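Wrist camera exposure drifts when the gripper faces a window: fix in the camera or change the gripper?

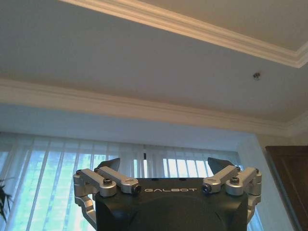

Posted by sturkar_bench on 2020-07-22 in Grippers and end effectors

I am comparing two parallel-linkage grippers on the same arm, with the same wrist camera and the same controller. The picture is from the wrist camera with the Galbot unit fitted, fingers open, arm pointed up towards the ceiling with the window blinds behind. I use this pose as the worst case for backlight.

The task is to estimate finger opening from the image alone, as a check on the encoder value. I segment the two dark pads, fit a line to the inner edge of each and take the gap at the tips. Against a plain wall it works well enough. Against the blinds I get two faults.

1. Auto exposure settles on the window, and the pad edges jump between frames when the daylight changes. The fit then moves although the fingers have not.

2. The silver link arms pick up highlights from the window. At some openings the threshold joins a highlight to the background and the region I want is lost.

The second gripper (a Mokby, two fingers, anodised black all over) does not show fault 2 but is worse on fault 1. Over 337 frames per gripper, same poses, the Galbot gave a usable fit in all but 84. I have not finished the Mokby set.

Controller is a Nuchit with the standard vision node. Exposure can be locked from the node, but the lock is lost each time the arm goes through a tool change. Before I paint or tape anything I would like to know whether others have dealt with this in software. I would also like to keep the comparison fair, so any change has to be one I can make to both grippers.

Posted by ziretti_user

Lock the exposure and the white balance together. If you lock only the exposure, the white balance carries on adjusting and your threshold moves with it, so it looks as if the lock has failed.

On the Nuchit node the lock is stored with the tool profile. When you change tool it loads the profile for the new one, and if that profile has nothing saved it goes back to auto. Save the camera settings into both profiles, then restart the node. Changing them in the live view does not save them.

For the value itself, point the gripper at the brightest background you expect, set the exposure so the blinds just stop clipping, then check that you can still separate the pads against the darkest background. If you can't do both with one setting you need a second setting per pose group. That is a nuisance but it is repeatable, and auto is not.

I would not segment the pads at all. You have bolt heads on the linkage bars, dark on silver, two on each side. They are much closer to the camera than the window and the metal around them gives you a local contrast that doesn't depend much on what is behind. Find the bolt centres, get the bar angles, and work out the opening from the linkage geometry. You will need to calibrate once per gripper with a set of feeler blocks. Take the calibration both opening and closing, as any play in the pivots will show up as a difference between the two runs.

The drawback for your comparison is that an all-black gripper has less to find. You could put a small matt white dot on each bolt head on both units, which keeps the treatment equal.

Posted by palletside

close the blinds properly or do it in the evening. we had the same with a Ziretti arm last August and wasted days on thresholds

Posted by linkage_notes

Agree with the bolt centre method, with one caution. The angle-to-opening relation on a linkage like that is not linear, and close to the ends of travel a small error in the bar angle can give a large error in the gap. Fit a curve to the calibration points, and quote the error separately for the open, middle and closed ranges. A single average will hide the part that matters for gripping thin items.

Also check lens distortion before you blame the light. The gripper body sits low in the view on your mounting, and if the outer bolts are near the side of the image when the fingers are wide, an uncorrected lens will shift them.

For the 84 frames you lost, sort them by pose before changing anything. If they are nearly all window poses, the exposure lock may be all you need.

Contact the moderators | Copyright remains with the posters | Back to top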